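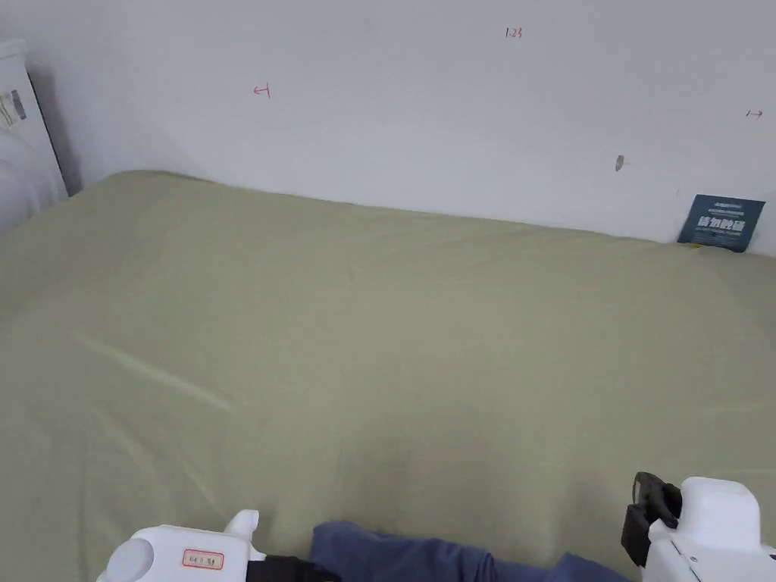 A reader of my last column wrote that a bed sheet is a bed sheet, and that anyone who pays more than 20 dollars for one deserves to be fleeced. I used to think the same way. I have changed my mind, though only part of the way, and the stores are the ones to blame for the part that hasn't moved.

My complaint is with thread count. The number is printed larger than anything else on the package, and it tells a shopper very little. A maker can twist several thin, weak threads together, count each one separately, and arrive at a figure that looks impressive. The sheet may then be heavier and less comfortable than one with a plain count of 200.

Last March I bought two sets for the same bed. One came from Batitow and cost 53 dollars. The other came from Flornurard, cost more than twice as much, and had a far higher count on the label. I washed them on the same setting and dried them on the same line. The expensive set pilled at the foot before summer. The Batitow set is still in use, and the elastic on the fitted sheet still holds all four corners.

One household proves nothing, of course. But I had no better way to choose, and neither does anyone else standing in the aisle. The packages are sealed, so the cloth can't be felt. The fiber content is in small type on the back. The depth of the pocket, the one measurement that decides whether the thing will stay on the mattress, is often missing.

Stores could fix most of this cheaply. Hang one opened sample of each line at hand height. Print the pocket depth on the front. Say how much the cotton shrinks in a warm wash. The Draven outlet near me used to keep open samples on a rail, and I bought nearly all my linens there until the rail was taken out to make room for candles.

I don't expect a law about it, and I wouldn't ask for one. I would like shoppers to return sheets that don't fit or don't last, and to write the reason on the return slip. Most people put a bad set in the closet and buy another. I have three in mine.

Posted 12/10/21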